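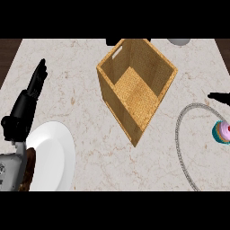 Render: open wooden crate on a marble countertop.

Gritimlow Glider Manuals, scan set
README

Scans of flight manuals, rigging notes and maintenance sheets for the Fustelwood two-seat training gliders, plus the tow plane paperwork that came in the same boxes. 1,380 pages total. Text files alongside where the OCR was any good.

Read this before unzipping. Mostly the part on missing pages.

What's in it

manuals/ - flight manuals, both editions. First edition is the typed one with hand-drawn placards. Second is typeset and has the revised spin section.
rigging/ - wing pin fitting, control hookup, tailplane bolts. Drawings at the back of each file, not in order.
maintenance/ - inspection schedules, blank log sheets, repair notes for plywood skins and fabric.
tow/ - tow pilot notes, release hook overhaul, signals card.
publicity/ - sales brochure and a price list with no prices filled in.
text/ - OCR output, one file per document, same name as the PDF.

Where it came from

Most of it from Ubaldo Barbieri, who flew the type at Cundavville and kept everything, including duplicates. Ok-hee Heo lent the second edition manual and the only clean copy of the weight and balance chart. The tow papers were in with Ubaldo's lot, no idea who had them first.

Scanning by Ha-rang Yeom and me. Ha-neul Ryu did the page order and caught a lot of my mistakes. Not all of them probably.

Scan details

Grayscale for text, color for the brochure and anything with red or yellow markings. Big fold-out drawings were done in 4 passes and stitched. Stitching is visible on the fuselage side view, a line runs through the rear cockpit. Dimensions there are still readable.

Pages were not cleaned up. Coffee rings, pencil notes, staple holes all left in. Pencil notes in the first edition are Ubaldo's, he is fine with them being public.

Missing or bad pages

- Eight pages missing from the first edition, all from the winch launch section. Second edition has the section complete but the wording is differnt, don't assume it matches.
- Rigging sheet for the left aileron hookup is a photocopy of a photocopy. Torque figures not legible. Left blank in the text file, did not guess.
- Inspection schedule has a page in twice. Left it, the two have different pencil notes.
- Brochure back cover torn, bottom of the address gone.
- Airspeed table, second edition: the printed table is in knots but the header says mph. Printer's error, corrected by a slip glued to the page. Slip is scanned separate, look for the file ending in _slip.

OCR

Good on typeset pages. Bad on the typed ones, mixes up 1 and l, 0 and O, so every table needs checking against the scan. Hye-jin Joo hand corrected the limitations chapter in both editions and the tow signals card. Nothing else has been corrected. Accented letters in the parts list are mostly wrong.

File names

document_edition_page, lower case, underscores. Page number is the printed one, not the scan order. Unnumbered pages get an x and a letter. Min script in tools/ renames to scan order if you want that, run it on a copy, it dosen't undo.

Please don't fly with these

Historical papers. Not current, not amended, never checked against any airworthiness notices. If you own one of these gliders use your own manual and talk to your inspector. Some of the old glue repair advice in maintenance/ should not be followed at all.

Use

Free for reading, research, models, museum displays. Credit "Gritimlow Glider Manuals" and leave the README in if you pass the set on. No reselling the scans as printed copies, there's been some of that already. The brochure artwork is unsigned, if you know who drew it write to us.

Changes

April: added second edition, tow folder, corrected limitations text. Replaced the stitched drawings, old ones were the wrong scale.
Before that: first edition and rigging only.

To do

Parts list text. Better copy of the aileron sheet if anybody has one. Instructor's handbook, Ok-hee thinks there is one in a box at Cundavville, still looking.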